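**Rattanakul bursary, anyone given to it?**

**ginette_d** · 12/27/22
My old college wants £10 a month for the new Rattanakul bursary. I'd love to, but does it reach students or vanish into the general pot?

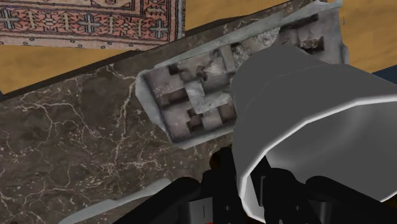 **Replies (2)**

**boonmee_p**
Ask for a restricted gift, in writing! I did that for the Lona fund and got a lovely letter from the student it went to.

**vinh_ung**
Not sure I agree with Boonmee — restricted money can sit there for years. I gave £394 with no strings and I'm happy with that. Ring them in January and ask who picks the students.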